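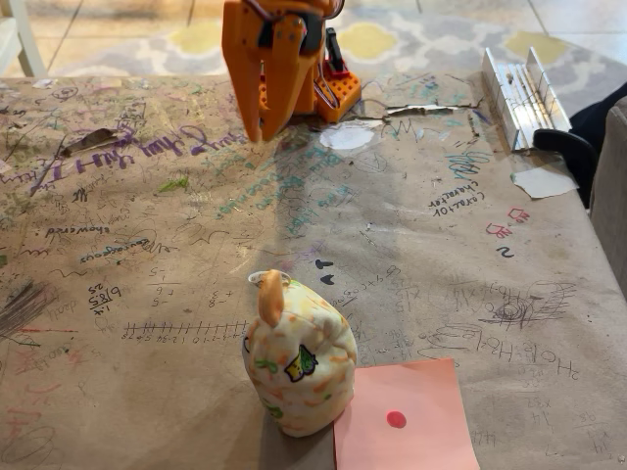 Stinuswood Residents' Club, Reading and Writing Group

Why I still write letters by hand
by Nuwan Bhattacharjee

When I moved to Skerstead, I wrote to my aunt every Monday. A phone call was expensive then. Now it costs nothing, and I continue to write, and my children think this is a strange habit.

My opinion is that a letter makes us more honest. On the phone I say "everything is fine" before I have thought about the question. With a pen I must sit, and the empty page waits for me. Once I needed 17 lines only to explain that I did not like my new job.

Shanthi Wickramasinghe, in our group, disagrees with me. She says slow words are often only polite words, and that her sister's quick messages tell her more than any letter did. I have thought about this for some weeks and I cannot say she is wrong. But her sister's messages from last year are lost with an old phone, and I have 35 letters from my aunt in a drawer. I read one of them again in December. She was complaining about the price of onions.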